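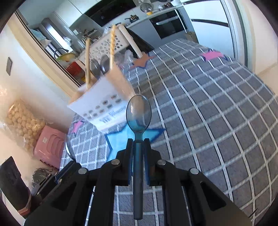

Jul 14, 2020. Phone call with Aníbal Paucar, typed up same evening, quotes as near as I could get them.

He's been at Skendum nine years. Catering hire: plates, glasses, cutlery, serving bits, all goes out clean and comes back filthy. He was on the sorting benches for most of it. Spoons with spoons, forks with forks, anything bent in the red tub. Since February he's been one of the people with a gripper in his hand, picking things up so that the arms can learn to.

"My wife asked me what I did all day and I said, I picked up a spoon. She said no, what did you do all day. I said, I picked up a spoon."

The arms come from Runden. Two on the bench so far, a third promised. Skendum pays some of its own staff to do the recordings, partly in the warehouse, partly out in ordinary flats and houses, because Runden wanted clutter and different light and things lying on beds and worktops. Aníbal likes the house days. No forklifts. You get a table or a bed or whatever there is, a few objects, and you go.

How do you hold it, I asked. Long answer. It's heavier at the front than you expect. You squeeze, the two fingers close, you lift, you put down, open. Then again but from the other side. Plastic spoons are worse than metal ones becuase they flex and then they turn on you. Pinch too low and the bowl end swings.

"First week I did everything too fast. I've sorted cutlery nine years, my hands don't wait. And Saragih says to me, slow, slow, the machine has to see it. So I had to learn to be bad at my job."

Saragih is the shift lead. Came over from the bench as well, which helps.

The target is 300 pick-ups a shift. His best day is 416, and he was told off for it, nicely. Half of them rushed, a lot binned. Now he stops at 300 and tidies up. He has a log of everything he's done on the small items, says the last page got to 1391 for spoons alone. He's not sure what he wants the log for.

I wanted to know about the bench. There were 34 people on sorting when he started recording. There are fewer now. He didn't want to give me a number and I didn't push. Some went to the wash side, some to vans, a couple took the money. No one was sacked, he was careful on that, said it twice. But when somebody leaves the bench the job isn't advertised.

"They say it's the boring work the arm will take. Fine. It was boring. But we talked. Four of us round a tub of teaspoons, we talked all morning. You can't talk with the recording, well you can, but you lose your place."

Does it feel strange, teaching it? Pause on the line. He said people ask him that as if he's digging a hole for his mates. Furnby, who does the union side, asked him that outright in the canteen. It wasn't a good lunch. They're all right now, more or less.

"I told him, if I don't do it they'll get somebody who has never sorted a fork. Then the arm is stupid and we all clean up after it. He said that's not an argument. Maybe it isn't."

Money: a bit more per hour on recording days. Travel paid, after some back and forth. What he hasn't got is a job title. Payslip still says sorter. He's asked for it to be changed and for something in writing about what happens when Runden say they've got enough. Saragih has passed it up. No reply yet.

His body's better, that surprised me. The shoulder that used to go every winter is fine. The thumb is not, it's the squeezing. He tapes it. Two others tape thiers. They've asked for a lighter trigger and been told it's coming with the next version.

And the arms, are they any good? Laughs. Good with ladles. Good with big forks. Still drops teaspoons, still leaves the odd one stuck under a tray and carries on as if it hadn't. Someone has to stand there and fish them out, and that's a job now too, two hours each in rotation. Nobody likes it. You're waiting for a mistake.

"When it picks one up right, the way it comes in from the side, a little bit tilted, that's me. I know that's me. I do it like that at home."

He had to go then, bus. Said he'd ring again if they ever answer about the title.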